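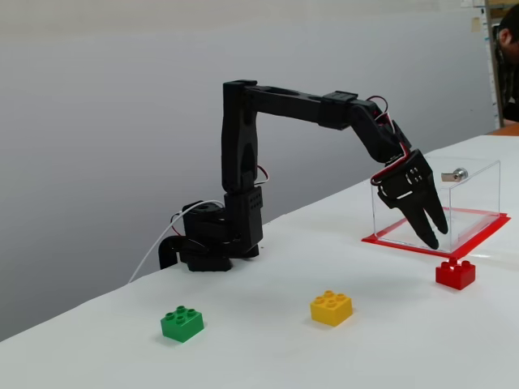 Clear open box on its red base, with building bricks on the tabletop in front.

Fillemia Adds Clear Sorting Box to Its Tabletop Play Storage Line

RONSKA, January 6, 2018 – Fillemia, a maker of storage for playrooms and classrooms, today announced a clear open box for small toys and loose parts. The box goes on sale in March through the Lambrechts and Arketti store chains and by mail order from the company.

The new box has see-through plastic panels and stands on a flat square base in bright red. The base is slightly larger than the box, so a red border shows at the edges. Fillemia said the border was requested by preschool teachers who wanted children to be able to find the box on a white table.

The company tried the box in 51 classrooms and homes over the past school year. Families and teachers were asked to use it for building bricks and other small pieces that tend to end up on the floor or at the bottom of a larger bin. They kept a short diary of where the box stood and what was put in it. Fillemia received 318 diary pages back and used them to settle the size.

"Most of the people who wrote to us already owned a big toy chest," said Ok-hee Song, product manager at Fillemia. "They wanted something small that could stay on the table while a child was building. When the child can see the pieces through the side, the whole lot doesn't get tipped out to find one green brick."

Song said the diaries also changed the plan for a lid. An early version had one, and it was left off in most homes within the first week. The box will be sold open, with a separate cover offered later in the year for customers who want to stack or store it.

The red base comes with every box and can be wiped with a damp cloth. Fillemia advises against putting either part in the dishwasher. As with all small toys, bricks and loose parts should be kept away from children under three.

The box will be sold singly and in packs of 2. Lambrechts will carry it in 163 stores at launch, with Arketti to follow later the same month. Schools can order directly from the Fillemia office in Ronska and may ask for a sample before placing an order – one per school.

About Fillemia
Fillemia designs and sells boxes, trays and shelves for children's rooms, libraries and classrooms. The company is based in Ronska.

Press contact
Ok-hee Song, Fillemia, Ronska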